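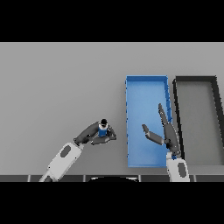
Simulated two-arm cell with a small capped container in the left gripper and two open trays to the right.

Sorting is the wrong chore to brag about

Most public claims about household robots rest on a small family of tasks, and the commonest is putting an object in a tray. It deserves a closer look, as much for what it leaves out as for what it tests.

In its simulated form the task is clean. The tabletop is flat, grey and without texture. The blue tray and the dark-rimmed tray are the same size and shape, so colour carries most of the distinction between them. The container has a black cap and a blue label band, and the gripper closes on it without having to deal with a neighbour leaning against it. Every quantity a controller might want can be read out of the simulator: pose, contact force, friction coefficient, joint torque.

I spent part of October working through the trial logs from a sorting project at Plindley, a contract packer in Hurville that handles vitamins and small toiletries. The system was supplied by Cormier and trained largely in simulation, then moved to a bench on the floor. The simulated runs consisted of 232 placements, of which 2 failed. On the bench, using the same policy and the same nominal objects, the operators stepped in 24 times over a run of equal length.

That is a respectable result, and I don't want to be unfair to it. A failure rate near ten per cent on first transfer would have been called excellent not long ago. It is still not a rate at which a shift supervisor can walk away. An intervention has a cost well beyond the missed placement. Someone has to notice the stop, clear the guard, reset the object and restart the cycle. Plindley's own estimate was around three minutes each, during which the operator does no other work.

The causes were ordinary. Labels with a lifted corner changed the grip. Caps with a slight flare caught on the finger on release. Two containers arrived touching, and the grasp planner picked a point between them. Trays were put back a few centimetres out of position after a change of product, and the placement drifted toward the rim. None of these is a research problem in the grand sense. Each can be modelled once it is known about, and the trouble lies in that condition. The list of things to model is written by the floor, slowly, after the equipment has been bought.

Homes are worse by a wide margin. A packing bench has a defined product, a fixed height and a person paid to keep it tidy. A kitchen counter has crumbs, a wet sponge, a bill under a mug and a bottle with an unlabelled decanted liquid in it. The physical motion of picking up a bottle is much the same in both places. Deciding whether the bottle should be picked up, and where it belongs afterwards, is a separate job, and the tray task assigns it no weight at all.

The case for two arms is also less settled than the marketing suggests. In a good share of tray work the second arm waits with its jaws open. It earns its keep when something must be held while something else is done to it: unscrewing a cap, opening a bag, steadying a tray. Those are the chores people would like to hand over. They are also poorly represented in the results that suppliers like to quote, and the Plindley logs contain no such task.

Pruris, which tests handling equipment for small manufacturers, has begun asking suppliers for unattended running time in place of a success rate. I think this is the right measure. Cormier's longest unattended stretch at Plindley was 14 minutes. A buyer can do something with that figure. It says the machine may be worth having beside a person already working at the next bench, and is not worth having in an empty room overnight.

For the shop floor, then, my answer is a qualified yes, for narrow products and with someone in earshot. For the home it remains no. I would revise that on evidence of a full afternoon in a kitchen the developers had never visited, with every intervention logged and the raw log published.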